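March, notebook, chopstick task, 9:20 am start

Picking up from the last entry. Teleop rig is back on the Kovstead leader arms, the old handles are in the drawer, don't use them, the left trigger sticks. Follower homed fine on second try. First try the right shoulder complained about a limit, power cycled, went away. Writing it down anyway in case it comes back.

Task is the same one we agreed on for the Nekari set: pick loose sticks off the table, put them in the wire rack, hands back to rest. Either arm allowed, whichever is closer. No handovers for now. If a stick rolls off the table the episode gets thrown out, don't chase it with the arm (I did, twice, and it took forever to get the wrist out from under the edge).

Other stuff stays on the table behind the rack, tissue box, basket, the folded cloths. Shift it a bit between blocks, not every episode. Left it alone for block one so there's something to compare with. 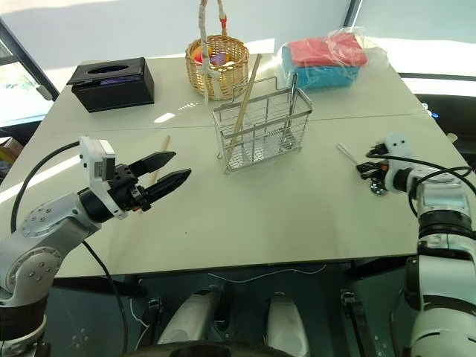 Head cam. One stick in the rack, two still on the table.

Notes on driving it, while I still remember:

- Come in from above and slow. The urge is to sweep in sideways along the table like you would with your own hand. Fingers touch the tabletop, force spikes, follower lags behind the leader and then jumps. Ugly data.
- Line up the wrist BEFORE going down. Rotating when you are already low drags the stick with you.
- Grab nearer one end if it's going into the rack. Middle grasp is easier to get but then it swings and hits the bars.
- Squeeze and wait a beat. If I lift in the same motion as the close, it slips about half the time I'm tired and not much when I'm fresh, so take breaks.
- Keep the idle arm still. I keep drifting the left one when I concentrate on the right. It all gets recorded, and the policy will happily learn to drift.

Rack insert is the part that costs time. From the head cam you can't judge depth at all, I was putting sticks in front of the rack thinking they were over it. Ended up driving the last bit mostly off the wrist view. Should probaly have the wrist streams bigger on the operator screen, right now they are two stamps in the corner. Changed the layout at lunch, head on top, both wrists under it at equal width. Much better. Latency seems the same to me but I didn't measure.

Block one: 20 episodes kept, 2 thrown out (one roll-off, one where I bumped the leader with my elbow reaching for coffee). Running total for the set is 678 kept. Simlow upload did its usual thing and hung on the last file, restarted the upload script and it went through. Checked the file list after, nothing doubled.

Lighting. Window is behind the table and it's bright through the middle of the day. Head cam exposure was bouncing whenever an arm crossed the window, so fixed exposure and gain before block two and wrote the values in the config, comment above the line. Wrist cams left on auto. Pale sticks on this tabletop are hard enough to see as it is, and with the glare I lost the edges a few times on the operator screen.

Related, the grasp pose question. Magalhães branch wants the gripper centered on the stick with the fingers straddling it and the stick running along the view, then close. The way I'd been doing it was more of a diagonal, one finger closer, and letting the close pull it straight. Works for me by hand but it's a different motion every time. Tried to stick to the centered one for block two.

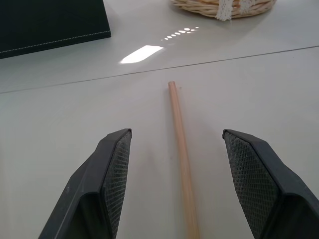
It does feel more repeatable. Slower to set up, you hover and fiddle, but once it's lined up the close is boring, in a good way. The hover is a worry though. Long pauses with tiny corrections are not great to train on, last set we had the policy just sitting over the object doing nothing. Might trim pauses in post, anything over a couple seconds with no real joint motion. Need to check that doesn't cut the wait-after-squeeze bit, which I want kept. Maybe mark it with the foot pedal? Pedal is mapped to episode end right now so that needs a remap first.

Also tried demonstrating the insert by hand guiding, gravity comp on, just pushing the right arm through it. Nicer path, no overshoot. But my hand is in the wrist view the whole time so the pictures are no use for training. Fine as a reference trajectory maybe. Saved separately, do NOT merge with the teleop folder.

To do:
- remap pedal
- pause trimming script, test on block one only
- recheck right shoulder limit on cold start
- finger pads, wipe before each block, and write down when
- decide on start poses for the sticks, I keep putting them at the same angles without meaning to. Print a sheet of random ones?
- ask whether tilted in the rack counts as success. I've been saying yes as long as it stays in after the gripper lets go. Whoever labels the next blocks should do the same or we relabel evrything.

Stopped at 4:40, shoulders done. Leader arms parked, follower at rest pose, motors off. Block two count still to be entered in the sheet.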